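Abeysekara Site - Arm Cell Safety Checklist, Bathroom Layout
Inspected Wed 17 January by Deolinda Gouveia
Reason for inspection: protective stop during tank-side reach, cycle 183

1. Stop button within reach of operator
PASS. Reset cleanly on both tries.

2. Base bolted and level
PASS. All bolts at torque.

3. Speed limit near fixtures
FAIL. Limit was set in the Husura profile but the profile did not load after the restart. Arm ran at the default for 5 cycles before the stop.

4. Clearance to walls and fixed items
FAIL. The elbow passed closer to the right wall than the 30 cm we allow. The room is narrow and the pedestal sits near the middle - see layout.
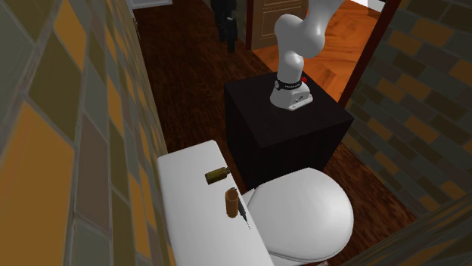

Layout as modeled, arm on pedestal behind the toilet. Bottle and cup on tank top.

5. Loose items in work area
COMMENT. Items on the tank top are part of the task and may stay. The pointed tool next to the cup has to be in the collision list. It was missing from the list on the day of the fault.

6. Doorway behind arm
COMMENT. No keep-out zone set on that side. Add one before the next run.

7. Fault log saved
PASS. Copied to the Flultum folder, 2 files.

Actions
Custódio Sampaio to fix profile loading and rerun item 3. Clearance check to be repeated with the elbow flipped. Items 5 and 6 - Gouveia. Same stop code came up in July and was closed without a cause, so please reopen that ticket and link it.

Status: HOLD. No runs until items 3 and 4 are signed.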